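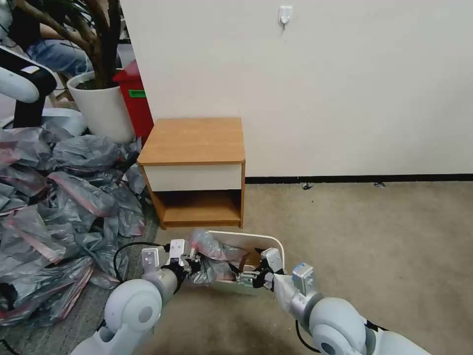 Normunds Raudsepp
19/07/2018
Print | E-mail

Guest room, day two. I swore I'd be done by lunch and its nearly dinner. Nightstand is finally against the wall and the bottom shelf is empty - first time since we moved in. Crumpled gray plastic bag still in the white tray on the carpet though, so no medals yet.

Next: the drawer. No handle on the front, just plain cream all the way across. Līga says leave it like that, looks cleaner. I say wait til you want your glasses at 2 am.

She wants to swap the whole thing for a Clekholm. 278 for a bedside table!! This one has a wood-look top and holds a lamp. What else does it need to do

Lamp is the Vaher one from the old place btw. Needs a bulb, max 60 watts, I only have the wrong kind. Of course.

Also the little white hook on the wall. Stays or goes? Im scared of pulling the paint off with it. Tried that in the hallway once - never again. Tips welcome, hairdryer people especially.

Rule for the shelf from now on: books only. No chargers, no reciepts, no "just for tonight" stuff. Līga Grīnberga I am looking at you.

Her mom comes in September so theres time. Closet tomorrow. Bags for the donation place are by the front door - someone remind me to take them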